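The Quiet Return of the Village Bakery

Vesela Lazarević starts her ovens at 2 in the morning. By the time the first customers reach Prenier, a village of 661 people, the rye is cooling and the rolls are in their baskets.

The village went without a baker for 17 years. People drove to the supermarket in Baysal or ate sliced bread from the gas station. When Lazarević rented the old shop in December, she planned to open three mornings a week. She now opens six.

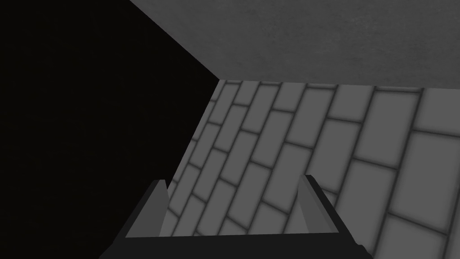
Flour is her biggest cost after rent. She buys it from Gilles Pichon, who mills wheat from four farms in the valley and delivers it himself. His prices went up last year and so did hers. A large loaf lasts most families three days, and few have complained.

Pichon says small bakers now take up to 418 sacks a month from him. Most of them work alone or with one helper. Finding that helper is the hard part, as the hours put off younger workers.

Lazarević has trained Koen Van Loon, a former bus driver, to shape the loaves and mind the second oven. He takes over the shop at seven, and she goes home to sleep.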